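2021-01-04
By Sumeya Assefa
Filed under: Office News, Whiteley Building

Lunch hours at the Whiteley building change this month. The second-floor kitchen will open at 11:30 and close at 2, and the late sitting is dropped until March. Over 42 people signed up for the early slot, so please keep to the time you picked. Man-sik Joo has the list and can swap you if your shift moves.

Meal cards from Paltard still work. The price of a hot lunch stays the same, and cards with credit left from last year do not need to be renewed.

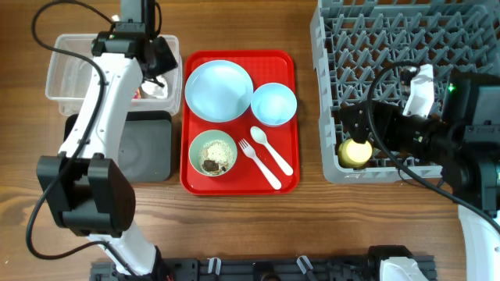
A red lunch tray with pale blue dishes.

Questions about cards go to the front desk.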